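06/06/2021
Hadau bench, wash fastness series

Continuing the color loss runs on dyed cotton from the Tovville lot. Goal is to find out whether the rinse step or the detergent dose drives the shade change we logged on the teal pieces. Black kept as the dark reference. 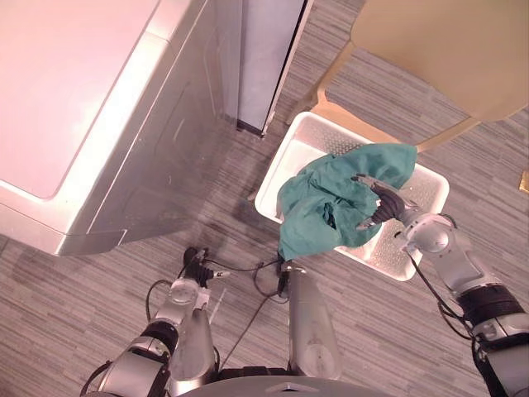
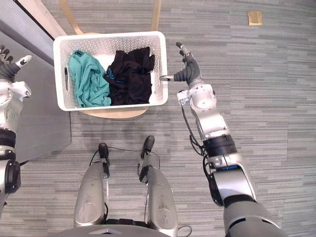

Teal cloth in both; black cloth in the second only.

Notebook 2, page 32

Lot 2146, all pieces cut from the same roll. Edges overlocked before weighing. Dry weights are in the Didanier sheet, not copied here.

Rinse water: switched from tap to softened. Tap here is hard enough to leave a film on the glassware, and the film was showing up in the rinse readings as haze. Filtered the old samples again and the haze dropped, so part of the earlier "dye in rinse" figure was mineral. Those readings are struck out on the previous page. Do not use them.

Detergent: Mfaume powder, no brightener. The liquid we used before has brightener in it and shifts the teal toward blue under the lamp. On black it does nothing we can measure.

Procedure as run:
Soak in plain water, drain, no wringing.
Wash at the low setting, full load made up with undyed ballast.
2 rinses, sample taken from the end of each.
Dry flat, out of sunlight. Condition overnight before reading.

Readings: first rinse carries nearly all the loose dye. Second rinse is at the blank for teal and slightly over it for black. Half dose against full dose gives no difference outside the scatter between pieces. I had expected dose to matter more.

Shade readings are poor on creased cloth. Same piece read at three spots gave three answers until it was pressed. Press everything from now on, low heat, with a cotton sheet on top. Check that pressing alone does not move the shade; one unwashed piece set aside for this.

Crocking test not done. The rubbing cloths on the shelf are the wrong weave. Reorder.

Open items: repeat with salt in the soak, recalibrate the lamp, find out if the Tovville mill changed fixative after August. Their label gives the dye class and nothing on aftertreatment.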